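Decluttering, and other things I don't quite believe in

My sister-in-law lent me a book in January. It's by Lotte Claeys, it's called the Claeys method on the cover in very large letters, and it promises a calm home in 26 days. I read the whole thing, which is more than she managed.

I'll be fair to it first. The chapter on paperwork is good. I had phone bills going back seven years and a warranty for a kettle I no longer own, and all of that went into the recycling without a pang. If the book had stopped there I'd be telling everyone to buy it.

It doesn't stop there. By chapter three you're supposed to put every object you own into one of four "streams", and by chapter five you're supposed to buy the boxes for them. The boxes are made by a firm called Plerkident and they cost 56 dollars for a set. I have trouble with any plan for owning less that begins at a checkout.

Then there's the claim that the average household has up to 800 things it hasn't touched in a year. Average of what? Whose house did they go through? There's no footnote. I looked in the back and found a page of thank-yous and an ad for the Pevis planner.

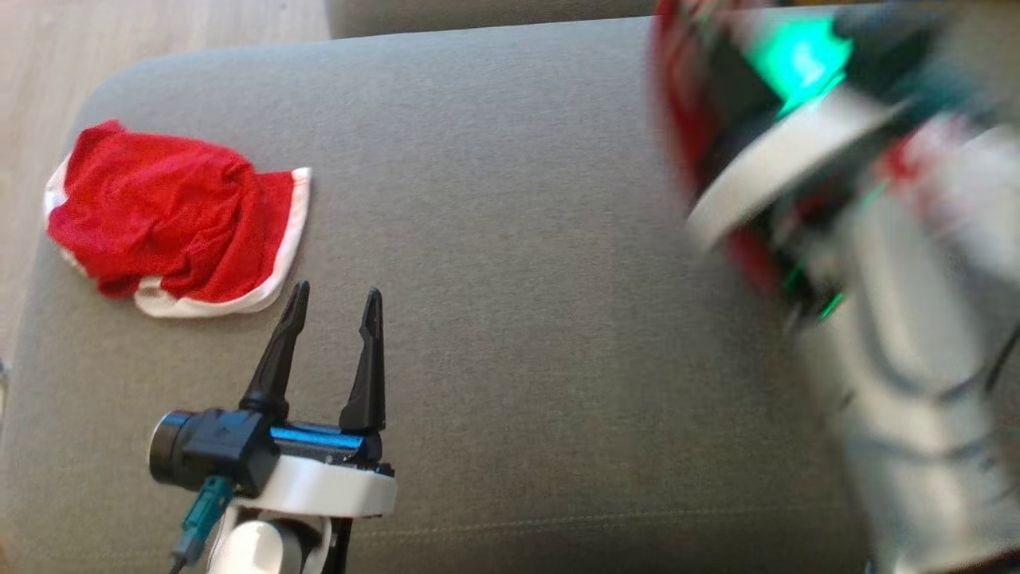

Day nine, the lounge room. Stream undecided.

The part that really gets me is the rule about seasonal stuff. Claeys says that if you use something for less than a month of the year, it's "sleeping" and you should let it go. Well, my winter doona is sleeping. So is the esky, and so is the good roasting tray. I'd be buying them all again in six months, and I suspect I'd be doing it at full price.

A friend at work swears by the whole thing. She says she feels lighter. I asked what she'd got rid of and she couldn't remember, and I suppose you could argue that proves the point – or it proves she's forgotten where her money went. We had a bit of a back and forth over that at lunch and didn't settle it.

For what it's worth, I gave up on day 14. The hall cupboard now shuts, and three bags went to the op shop on Arar Street. I kept the fondue set. We've used it once, and I'd like to see anyone try to put it in a stream.

The book goes back to my sister-in-law this weekend. She's already asked whether I want the sequel, the one for garages.

Posted March 2018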